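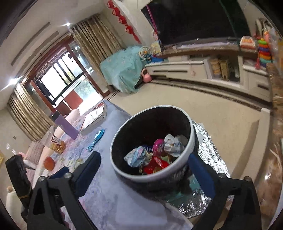 One reader wrote in after the last post to say vinegar did nothing for her, wax still there, and now the cloth smelled like salad. Fair. Vinegar doesn't do wax. Heat and paper do. So here's the whole method, quick, typing this between loads.

Getting candle wax out of a tablecloth

You need:
ice in a freezer bag
a butter knife, dull one
plain brown paper, or paper towels with no print
iron
dish soap
rubbing alcohol if the candle was colored

Check the care tag first. Cotton, linen, most blends are OK. Vinyl or anything plasticky, do the ice part and stop there, no iron. It melts. Ask me how I know.

1. Leave it alone. Soft wax smears. Let it go hard, then hold the ice bag on it till it's brittle.

2. Scrape. Flat of the knife, from the outside edge in. Bend the cloth a little and the big bits pop off. Pick them up as you go and straight into the trash, not the sink. Wax in a drain is a whole other post.

3. Take the cloth off the table. Really. I ironed right on top of the table in March and got a cloudy patch in the finish. Use an ironing board with an old towel on it.

4. Paper under, paper over. Iron on low, dry, no steam. Press for 30 seconds, lift, move to a clean bit of paper. Keep going untill the paper comes up with no grease mark. Big spills take a lot of paper, sorry.

5. Flip the cloth and do the back. People skip this one. Then they complain.
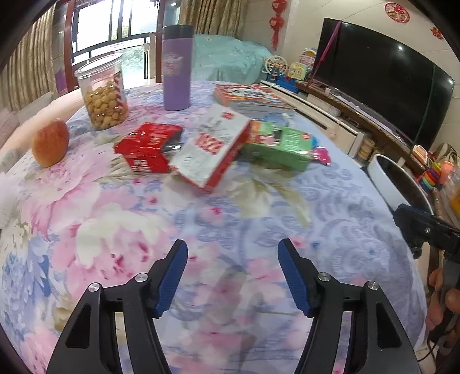 6. Color left behind? Dab with alcohol on a white rag. Test a hem first, espescially on prints. If the dye comes off on the rag, quit and use dish soap only.

7. Dish soap on the spot, rub with fingers, wait 33 minutes (ok, half an hour), then wash as the tag says.

8. Air dry. No dryer till you've looked at it in daylight. Dryer heat sets whatever's left.

Beeswax

Same steps, more patience. The Pludel pillars I use are beeswax and need the ironing part done twice.

Old stains

Start at step 4. Might come out, might not. A faint shadow on a busy pattern, I'd leave it.

Next time: red wine, same cloth.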